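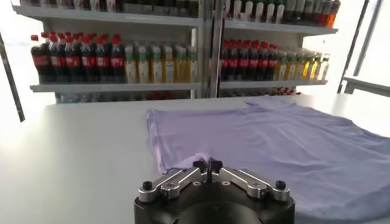
Zivden Password Manager review: fine storage, shaky promises

Reading time: 5 minutes

I have been using Zivden as my only password manager since April, on a Windows laptop, an older Mac and an Android phone. Before that I was on Costeck, which I paid for happily until they doubled the price of the family plan. So I came to Zivden as a customer with a grudge against somebody else, and that is about as friendly a frame of mind as a new product can hope for.

It did not last long. Zivden is usable, and parts of it are good. But the sales page makes claims that the software does not back up, and in this category I would like the claims to be boring and true.

Getting in

Installation on Windows was quick. The installer wanted to add a "companion" to the startup list and also wanted to become the default handler for one-time codes, and both boxes were already checked. I unchecked them. After the next update the companion was back in the startup list. I removed it again and it has stayed gone, but a security product that puts back something I took out has used up a good piece of my trust on day one.

Importing from Costeck went less well. The export file came over as a plain spreadsheet, as these things usually do, and Zivden read the logins without trouble. It dropped the notes field on every entry with more than one web address. There was no warning. The import screen said "Complete" in large green letters and I found the loss a week later when I needed the recovery codes for my mail account. I still had the old vault, so no harm done. If you are moving over, do not close your old account until you have opened entries one by one and compared them. And delete the export file when you are finished, properly, including from the recycle bin and from whatever cloud folder quietly picked it up.

The master password rules ask for 8 characters as a minimum. Eight! The strength meter turned green for a pet's name with a year after it. I used a long phrase, and you should too, but the people who most need a password manager are the ones who will take a green bar at its word.

Everyday use

Autofill in the browser is the part you live with, and on ordinary login pages it works. It handled my bank, two email providers and the county tax site. It failed on a pharmacy site that puts the user name and password on separate pages, offering to fill the password into the user name box in plain view. I reported this. The reply thanked me for my feedback and linked me to an article on clearing my cache.

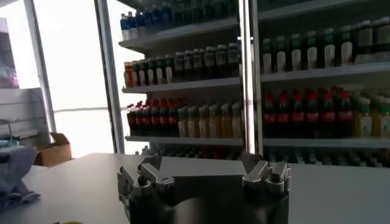
The phone app is slower. Unlocking with a fingerprint takes a noticeable pause before the list appears, and after a restart it asks for the full master password, which is correct behavior and I have no complaint there. What bothers me is the default lock time. Out of the box the vault stays open for 4 hours on the phone. On the laptop it stays open until the browser closes, and plenty of people never close the browser. Both can be changed under Settings, then Access, then a small gray link called More. Five minutes is a sensible setting for most people. I can't think of a good case for the one they picked.

The clipboard is handled better than I expected. Copied passwords are wiped after a short delay, and the delay can be shortened. On the Mac it also kept passwords out of my clipboard history tool. Credit where due.

"Breach Guard"

Then there is the feature all the ads are built on. Breach Guard is supposed to watch for your logins in leaked data and alert you "the moment" something appears. I tested it the simple way, with an old forum address of mine that I know was in a leak years ago, because the forum wrote to tell me so. Zivden showed that address as clean. I added a second old address with the same history and it was flagged at once, with a red banner and an offer to upgrade.

So it catches some things and misses others. Any service of this kind will. My objection is to the word "clean" and the little green shield next to it, when all the program knows is that it did not find a match in whatever list it checked. "No match found" would fit in the same space. I asked support which sources they use and how often the list is refreshed. They told me the information was proprietary.

My colleague Genalyn Soriano ran the same check on her own account and got a result for an address she had never typed into Zivden at all. It had been pulled from the notes on one of her saved logins. She was not pleased, and neither was I - if the program is reading notes and sending anything derived from them to a lookup service, that belongs on the setup screen. It is mentioned in the privacy policy, in a paragraph mostly concerned with cookies.

Audits and encryption

The home page says "independently audited." There is a report, and you can download it if you hand over an email address. It covers the browser extension. It does not cover the phone apps, the sync server or Breach Guard. The encryption itself is described in normal terms and nothing in the description alarmed me, but I review software from the outside and can't vouch for what runs on their end. A full report, covering the whole product, would do more for me than another badge.

Price and the alternatives

The free tier allows 70 saved logins and one device. I passed that limit during the import, and the rest of my entries were brought in but locked until I paid. The paid plan is fairly priced next to Costeck. Canceling takes a trip through 5 screens, one of which offers a discount and hides the continue button below the fold.

If you want something plainer, Nundent does less and says so. There is no leak monitoring, sharing is clumsy, and the design looks ten years old, but its import kept my notes and its lock defaults are strict. Ocampo is the pick for small offices that need shared vaults, though I have only used it briefly and would not want to rank it on that.

Would I keep Zivden? I have paid through the year and I'll finish it out with Breach Guard turned off, the lock time cut down and the companion gone. That is a lot of undoing for a product sold on peace of mind. I have asked them about the dropped notes and the startup entry and will update this page if I get an answer with any content in it.

Last updated: April

Contact | Copyright, all rights reserved | Back to top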